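Residential Flatwork, Unit 6: Asphalt Driveways and Walks
Class handout, revised 9/4/21

Read this before the yard session. Bring it with you, along with the Unit 5 worksheet on base material, which we will use again for the thickness problems.

1. What we are covering

Unit 5 dealt with concrete slabs. This unit covers hot mix asphalt on small residential jobs: driveways, side aprons and garden walks. Parking lots and roads are a separate course. The materials are the same but the equipment and the crew size are different, and so is the way the job gets priced.

2. Looking at the site

Walk the whole job with the owner before you measure anything. Ask where water sits after a hard rain. Ask what vehicles use the driveway, including delivery trucks and anything the owner plans to buy. Find the utility shutoffs and have the underground lines marked.

Write down:
- the existing surface and its condition
- the direction of fall, and where the water ends up
- trees close to the edge
- the height of the garage slab and the sidewalk, which you have to meet
- how the truck gets in and out

That last item is missed more often than any other. At the Druvetti house, our first case study, the side gate was too narrow for the loader and all of the base had to be moved by wheelbarrow. The contractor had priced the job from the street and lost two days of labor.

3. Excavation and base

Most failures on residential asphalt start below the asphalt. Strip the topsoil and any roots. If the soil pumps or moves under a loaded wheelbarrow, dig out the soft spot and fill it with stone. Don't try to bridge it with extra asphalt.

Place the base in lifts and compact each lift before the next one goes down. A thick lift will look tight on top and stay loose at the bottom. Carry the base past the finished edge on both sides so the edge of the mat has something under it. Check the grade with a string or a laser, and fix the slope now. The paving follows whatever is underneath.

4. Placing and rolling

Asphalt has a working time that depends on the air, the ground and the thickness of the mat. Thin mats cool fast. On a cold morning in November you may have only a few minutes before the mix stiffens, and many crews in our area stop taking residential work then.

For a standard driveway in this course, use 2 inches of compacted surface mix unless the problem says otherwise. Remember that the mix goes down thicker than it finishes. Rake as little as you can. Heavy raking pulls the larger stone to the top and leaves a rough, open texture. Start rolling at the low side and work up, overlapping each pass. Tamp the edges by hand at an angle.

5. Walks and narrow paths

Narrow work has more edge for each square foot, so the edges decide how long it lasts. Curves should be laid out with a hose or a flexible form and looked at from both ends before you dig.

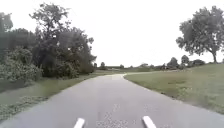 Keep the width the same through a curve unless the drawing shows a change. A slight cross slope is enough to move water off the surface. On a long walk, pick one side to drain to and stay with it as far as the grade allows - switching sides leaves a flat spot at the changeover, and that is where ice forms.

Backfill the edges with soil as soon as the mat has cooled, and bring the soil up just short of the surface so grass doesn't hold water on it.

6. Estimating problems

Show your work. Use the density and waste values from the Unit 5 worksheet.

Problem A. The Fung driveway is 30 feet long and 12 feet wide. Find the area in square yards and the tons of surface mix needed at the standard thickness.

Problem B. The Garkus walk is 133 feet long and 4 feet wide. The drawing was changed after the bid and the finished length is 129 feet. Find the difference in surface mix, and say whether you would issue a credit.

Problem C. The Stiso property has a concrete apron that sits higher than the planned driveway. Sketch the joint and label the slope on each side.

7. Before the yard session

Wear boots with a flat sole and long pants. Gloves are in the tool room. Hand in Problems A and B at the start of the session; Problem C can wait until we have looked at the practice joint together.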